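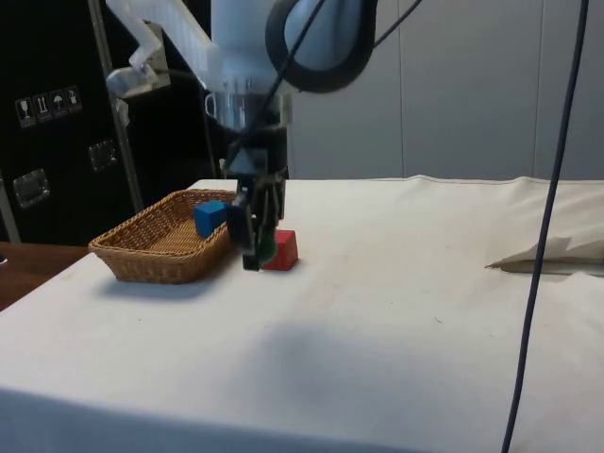

**Product News | Robotics & Automation**

# Waltero opens orders for Trovotar, a tabletop pick-and-place kit for people who'd like to get going by lunch

*For release in October*

Hi from all of us at Waltero! I write most of our announcements, and this one I've been itching to send since spring. Trovotar, our pick-and-place starter kit, is open for orders today. The price is $3,778, and that covers the software, the fingertip pads, the practice pieces and a year of support (arm not included, more on that below).

If you've ever tried to get a robot arm to pick up a small block and put it in a basket, you know how a simple job can eat a whole week. A red cube and a blue cube, one wicker basket, a white cloth on the table, and suddenly you're three days deep in coordinate systems. I've been there! Trovotar started as our own set of shortcuts for exactly that kind of job, and it grew until customers began asking if they could buy it.

## What's in the kit

- Trovotar software license for one workstation
- 20 practice pieces in mixed colors and sizes
- Green grip pads for two-finger grippers, with spares
- A printed setup guide, plus the same thing as a PDF
- 108 ready-made tasks, from "move one block" up to sorting by color into several containers

The tasks are the part I'm proudest of. Each one opens as a short list of steps you can read in plain English, and you can change any step without touching code (you can touch the code too, if that's your idea of a good afternoon). Swap the basket for a tray, tell it which color goes where, save it under your own name and run it again tomorrow.

Now, the pads. We went through a silly number of materials before settling on this one, and I still have a drawer full of the rejects. They slide over the fingertips and come off for cleaning. Small cubes are where I'd start, and soft items come later in the guide, from task 60 or so.

## What you'll need

You bring the arm and a two-finger gripper. The current compatibility list is on our website and we add to it every month, so please check it before ordering. You'll also want a steady table and a laptop with a free USB port. I like a plain cloth on the table, but that's a matter of taste.

Give yourself 2 hours for the first setup. Most of that is calibration, and the software walks you through it one screen at a time. If you get stuck, write to us! Support emails come to the same small group that built the thing, me included.

## Where to buy

Orders in North America go through our own store. In Europe the kit is sold by Tuominen, and in Japan by Amano, both at local prices and with the guide in the local language. Schools and training centers can ask any of us for the classroom bundle, which adds extra licenses and a second set of practice pieces.

Kits ordered this month ship in November. Extra pads can be bought separately, and so can replacement blocks, which do have a habit of rolling under things.

**Press contact:** Waltero press desk. Review kits are available on loan, so drop us a line with your arm model and a shipping address and I'll get one on its way.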